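Teaching an arm to pick up shoes -- project report, part 2
Fenna Van Leeuwen and Azra Radulović, Clullbridge

Goal for November was 3,000 examples. We got 769. Teleop is slow, and the Staro recorder dropped files until Azra rewrote the save script. After throwing out bad runs we kept 513 for training.

What we changed: one pair per run, both shoes left on the floor, start pose moved a little each time. Labels done by hand (boring). Fenna did the checking -- next time both of us should, she found the same mistake in almost every batch.

Wrist camera view, cream slides, fingers still off to the lower right:

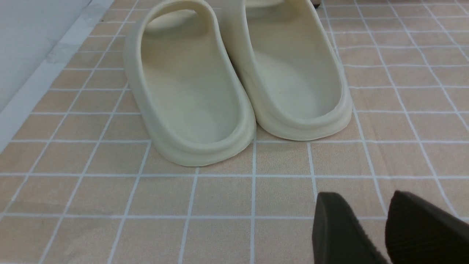
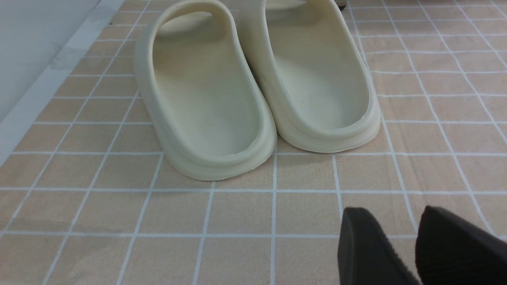 Category: Data Collection

Problem we havent fixed: frames this similar dont teach it much. Plan is to thin them out befor the next training run and add darker shoes. Mertens has offered 2 more pairs.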